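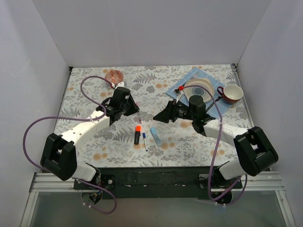 Teaching the two-arm stations: frequently asked questions

Last updated: March
Reading time: 4 minutes
Print this page | E-mail this page

These are the questions new operators at Ercombe ask most often in their first weeks on the tabletop stations. If yours is missing, write to Mireille Lebrun, who keeps this page.

Do I need any experience with robots?

No. Most of our operators had never touched an arm before they started. You need steady hands, reasonable eyesight with or without glasses, and the patience to do the same short task many times in a row. Training takes place on Wednesday mornings.

What does a demonstration consist of?

One demonstration is one complete run of a task, from the start pose to the end pose. You move the leader handles, and the arms on the table follow. The system, which we call Odow, records the joint positions, the gripper openings and the camera views the whole time. The model is later trained on those recordings, including the pauses.

What is the difference between hand guiding and remote control?

In hand guiding you hold the arm itself and push it through the motion. We use it only for setting start poses and for checking reach. Everything that goes into the training set is done by remote control, with you seated at the leader station. If your hands are on the arm, they are also in the camera view, and the recording can't be used.

Which tasks will I be given?

Tabletop tasks with ordinary objects. Sorting pens and other stationery is usually the first, and table settings come after that: plate, cup, fork, napkin. Some layouts mix the two, so there may be a highlighter and a glue stick on the same cloth as a plate and cup. The task card tells you which objects to move and which to leave alone.

Why do the tablecloths have patterns?

A model that has only seen plain tables tends to have trouble with anything else. We change cloths between blocks, and the busy prints are part of the set. Please don't swap a cloth because you find the items hard to see on it. If you can't tell where a pen is, look at the second camera view on your screen.

How should I pick up a pen?

Come in from above with the fingers open a little wider than the pen. Close slowly, lift straight up, and stop for a moment before you travel. A pen held tip down is fine for most cards. If the card says "lay flat," turn the wrist while the pen is still well above the cloth. Don't drag it along the table to straighten it.

What is the other arm supposed to do?

On a one-arm card, park it to its own side with the gripper clear of the objects. On a two-arm card, leave a gap between the grippers until the handover step. Beginners often bring both arms into the middle too early, and then neither has room to turn.

A cable is hanging over one of the objects. Do I start again?

Not if the cable is only passing in front of the object from the camera's side. Cables move with the arms and will cover part of a dish or a knife handle now and then. Stop if a cable is resting on something you have to move, or if it has gone tight. Press pause, call Ludger Hinrichs or whoever is on floor duty, and wait. Operators don't reroute cables.

I dropped something. Is the run lost?

No. If the object lands within reach, pick it up and carry on. Recoveries are useful to the training team. If it rolls off the table or ends up where neither gripper can get to it, end the run and mark it "out of reach." Never reach in by hand while the arms are live.

How many runs are expected?

A full task needs 500 accepted runs, shared among the operators on that task. There is no individual quota. Kai Rieger reviews the runs and sends back any that don't match the card. The most common reason is a wrong end pose, followed by an object that was moved when it should have stayed put.

Should I try to be fast?

Work at the speed at which you make few mistakes. Very slow runs do cause trouble, as the model learns the hesitation too. A pen sorting run normally takes around 4 minutes at the beginning and gets shorter as you settle in.

What does error 103 mean?

The leader handle and the arm no longer agree about their positions. Let go of both handles, press "home," and wait for the green light. If it comes back twice in one session, note the station and tell Usman Tanoli.

Can I change the layout between runs?

Yes, within the limits on the card. Shift the loose items and turn them to new angles. The napkin may sit at an angle too. Pause the station and wait for the arms to lock before you put your hands inside.

Are the recordings showing me?

The cameras point at the table. There is no microphone. Your operator number is stored with each run so that Kai can send you comments, and it is removed before the data goes to our partner, Dravamico.

My wrists hurt after a session. What should I do?

Stop and say so. The handle height can be adjusted, and the Stüber chairs can be set lower than most people expect. Gunther Nolte will go through the seating with you. Breaks are scheduled every hour and are paid.

Print this page | E-mail this page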